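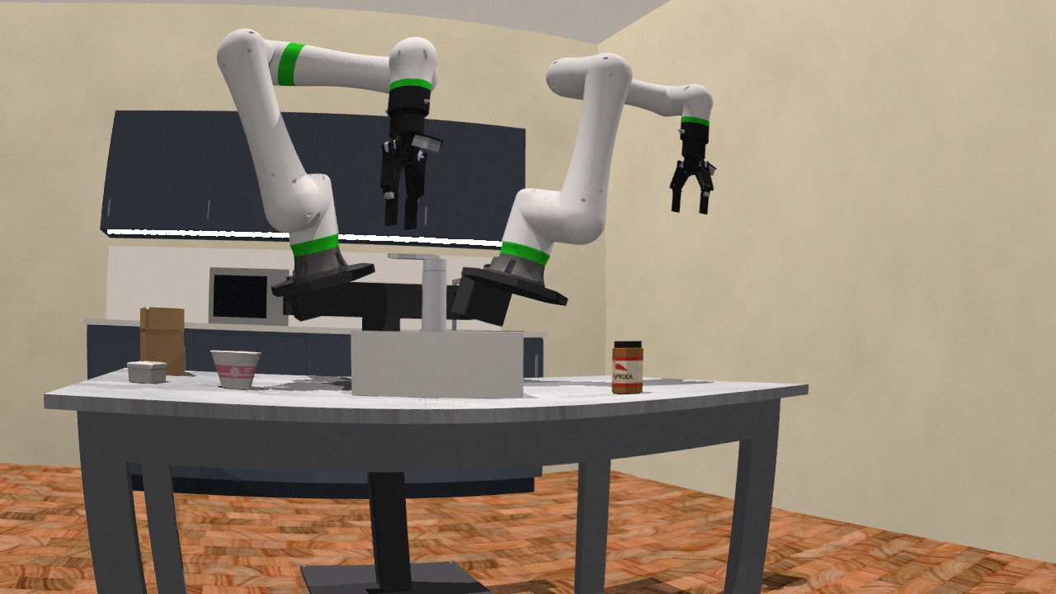
Kitchen render, white-topped table

Lists > Emetti-users > Kitchens > Re: countertop height

quick reply, on my phone

> We're redoing the counters in the Hinds St place and the
> fitter wants standard height. I'm tall, my back hurts after
> chopping. Is it worth going higher? Quote is 350 extra.

Go higher. We did 5 cm over standard, best money we spent. Hob stayed low tho, you want to see into the pots. Check teh dishwasher feet extend far enough, ours (Steto) only just did. Plinth from Zestidow, had to be recut, 17 days wait. Grr.

Will send the cut list tonite if I find it.

3 replies · 0 shares

Contact the list owner | © Emetti-users | Back to top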